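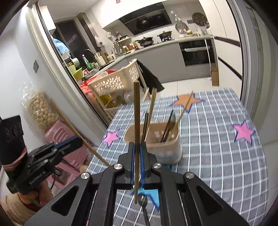 Chopsticks and spoons: news from the Flarumcombe lunch table

The shared lunch has now been running for 11 months, and in July we will change how we look after the utensils. Please read this even if you come only sometimes, as the new way works only when all of us put things back to the same place.

Until now the clean chopsticks and spoons were kept in the kitchen drawer at Flarumcombe. The drawer is deep and narrow, and at lunch time there was always a small queue in front of it, with the soup getting cold in people's hands. Nelli Manninen suggested in spring that the utensils should stand on the table, where everybody can reach them. We tried it for some weeks and the queue is gone.

So the utensil holder stays on the table. Chopsticks and spoons go into it with the handles up, so that your fingers do not touch the end which another person will put in the mouth. With wooden chopsticks it can be difficult to see which end is which. The thinner end goes down.

Please put chopsticks back in pairs. We have 34 pairs of wooden ones, bought at two different times, and the older ones are a little shorter. If you find one long and one short, leave them on the kitchen counter and Nelli will find their partners when she has a moment. A chopstick that has a crack or feels rough on the lips should go to the compost, even if its partner is still good. Keep the partner - it is useful for tying up the tomato plants.

Washing is the same as before. Warm water, a little soap, and no soaking. Heikki Sjöberg left a bundle of them in the sink over one night last winter and they had a smell of old dishwater for a long time afterwards, so he asks me to write this with his name as a warning. After washing, lay them flat on a towel and wait until they are fully dry. Only then they may go into the holder. Wood that goes in wet will make a dark ring at the bottom, and then the mold comes.

The holder itself must also be washed. Take everything out, turn it over the sink and tap it, and you will be surprised how many crumbs there are. A bottle brush is good for the corners. We would like this to be done after the last lunch of every week, and there is a list on the kitchen door where you can write your name. The first lines are still free.

About the tablecloth with the stars: many of you have asked, and yes, we keep it. It can be shaken outside, but please take the holder and the bowls off first and do not pull the cloth from under them.

We are also looking for more soup spoons, any color and any pattern. If you have some at home that you do not use, bring them to Nelli before lunch. Forks we have enough.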